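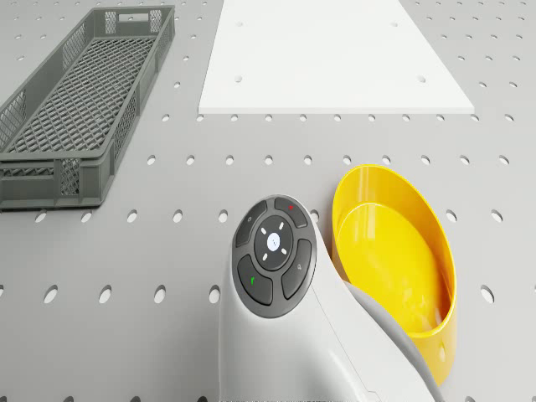
Several parents at Kallotdale told me the reading hour ends too early for anyone working until six, and could we please push it back! So in March we did, by 30 minutes, and wow, what a difference (the late group is now the noisy one). Your grant has paid for 60 picture books so far, plus bus fare for the Maluleke kids, who come 2 evenings a week. I'm still waiting on a price from Flaretti for the big-print set – I've asked twice. We have 9 weeks left and I'd love to keep the later start through the end. Budget sheet follows separately.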